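Slot is 33 minutes including questions. Last time I ran over and they turned the heating off. Water on the left, clicker on the right, don't lean on the lectern.

## 1. Opening (standing, no slide)

Ask for hands: who has an extension lead plugged into another extension lead at home? Wait. Put my own hand up. Wait a bit longer, because the second lot of hands always comes after mine.

Then: "I'm going to talk to you about the drawer."

Everyone knows the drawer. Old phone chargers, a travel plug from a holiday in a country that has since changed its sockets, a fuse rolling about at the back. Mine is in the hall and has to be opened with a ruler.

## 2. How I got into this

Keep short. The November clear-out at the Hernen building, where I was asked to "have a quick look at the plugs". 2,165 items over four floors, if you include adapters, and I did include adapters, which is why I was not asked to look at anything else that year.

Pause for the laugh. If no laugh, carry on as though it was a statistic.

Point to make: people label the kettle and the printer. The little block between the kettle and the wall gets no label at all, and goes wandering from desk to desk like a cat.

## 3. Adapters and power strips

Main section, ten minutes. Things to get through:

- Shape. A strip used to be a long white brick. Now they come as cubes, towers, triangles. The triangle is easier to live with on a desk, and you can tell a colleague "the pink one" and they know which you mean.
- Fit. A chunky adapter in the middle socket takes out its neighbours on both sides. Show this with the Zilow strip from my bag (CHECK IT IS IN MY BAG).
- Prongs. Two flat ones, two round ones, three of anything. Get the audience to guess what's in their own pocket or handbag. Somebody always has one and is always a bit ashamed.
- An adapter changes the shape of the plug. It does nothing about the voltage. Say this twice, slowly. I have buried a hairdryer.

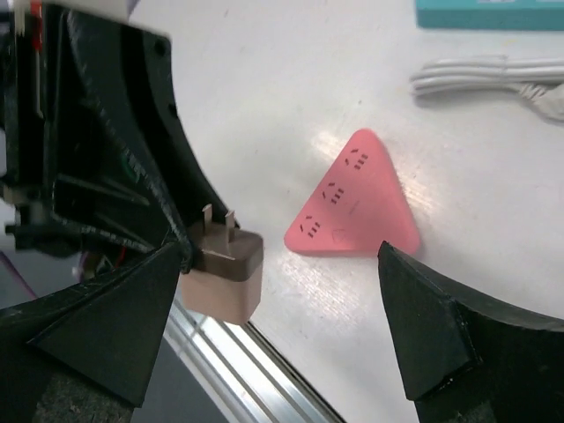

The question I get most at this point is whether you can leave an adapter in for good. My answer is that if it has been in since you moved house, what you want is a new plug or a new lead, and you've been putting it off. I say this as a man whose bedside lamp has been on a travel adapter through two landlords.

## 4. The Rutitz method

Grand name for putting things in bags. Named after the storeroom, so don't let anyone think it's a person.

Tip the drawer out on a table, a pale one if you've got it, as black cable on a dark table is a misery. Pair up each lead with the thing it belongs to. What's left goes in a bag with the month written on it. If you haven't opened the bag in a year, take it to the recycling point. Do not "just check" the bag. I checked the bag and now own 200 leads again.

Anything cracked, scorched or wobbly goes straight out. No bag, no month.

## 5. Gouveia slide

Skip if past the 25 minute mark. It's the before-and-after of the Gouveia reception desk and the "before" gets a groan, but the story needs the bit about the fish tank and that takes ages.

## 6. End

Hands again: who's going to sort the drawer this weekend? There will be fewer hands. Thank them anyway.

Questions. Likely ones: surge protection (yes, but read the packet), coiled leads (unwind them fully before use), whether I do house calls (no).

Collect the Zilow strip before leaving. Last one walked.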